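Participants wanted: gripper comparison study, simulated and physical arm

Posted Tuesday, February 13, 2018

Grurkar is looking for people to take part in a study comparing two grippers and two hand controllers. The work is paid, takes place at our Hamel building, and does not require any background in robotics. We have 100 places.

What the study is for

Our group builds gripping hardware and the software that goes with it. Over the past year we have finished a new gripper, called Flumisetti, and we would like to know how it compares with the older model we have been using on the same arm. We can measure closing force and repeat accuracy on a bench by ourselves. What we can't measure that way is how easy each gripper is to use for a person who has to steer it, line it up with an object and decide when to close.

The same question applies to the controllers. One is a joystick box with a separate dial for wrist rotation. The other is a single handle that you move through the air in the direction you want the arm to go. Our own staff have strong opinions about both, and they have all had far too much practice to be useful as test subjects.

What you will do

Each participant comes in for 2 sessions on different days. The first session is done entirely in simulation, at a desk, using our Stostus software. You will see the task through the simulated wrist camera, which looks out past the gripper toward whatever it is approaching. The second session uses the physical arm in the lab next door, with the same tasks in the same order.

The tasks are short. You will be asked to reach an object, grip it, lift it, and set it down on a marked spot. Some of the objects are easy shapes such as blocks and short cylinders. Others are rounded or uneven and take more thought about where to grip. You will do 6 tasks with each combination of gripper and controller, and you can rest between them for as long as you like. After each set we ask you to fill in a one-page form about effort, comfort and how well you could judge distance.

The simulation is plain to look at. Objects are made of flat gray panels, surfaces carry a simple wood texture, and the black gripper housing takes up a good part of the bottom of your view. We have kept it that way on purpose, so that it runs smoothly on ordinary desktop computers and every participant gets the same picture.
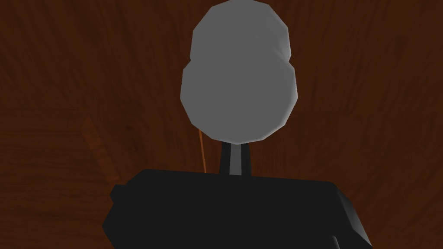
Who can take part

You must be 18 or older and able to use both hands comfortably for short periods. Glasses and contact lenses are fine. Left-handed people are very welcome – the December pilot had too few of them, and both controllers can be switched over in a minute or so.

You should not take part if you have used Stostus before, if you took part in the pilot, or if you work for Grurkar or share a household with an employee. If you operate a robot arm as part of your job, please still apply, but say so on the form. We are holding a small number of places for experienced operators and will look at their results separately.

Some people feel mildly queasy when watching a moving camera view on a screen. If this happens to you regularly with video games, we would suggest giving this study a miss.

Time and payment

Each session lasts two hours including breaks. You will be paid $30 at the end of the first session and $50 at the end of the second. If you decide to stop partway through a session, you will be paid for that session in full. Parking behind the building is free for participants, and the front desk will give you a pass.

Sessions run on weekdays, with start times at 9:00, 12:30 and 3:30. A few evening slots are available for people who can't get away during the day. Your two sessions must be no more than two weeks apart.

What we record

We record the position of the arm and gripper, your controller movements, the camera view, and the time taken on each task. We do not film your face or record your voice. Your form answers and task data are stored under a number, and the list that links numbers to names is destroyed once payments have cleared.

Safety

The physical arm runs at reduced speed behind a clear screen, and a staff member with a stop button is in the room the whole time. You will have a stop button of your own. You will not be asked to reach into the work area at any point. Please wear closed shoes and tie back long hair for the second session.

How to apply

Fill in the short form at the front desk of the Hamel building, Room 288, or ask for a copy by mail. Please list at least three start times that would suit you and tell us which hand you write with. We will reply within a week to confirm your slots or to let you know that your group is full. Applications stay open until all places are taken.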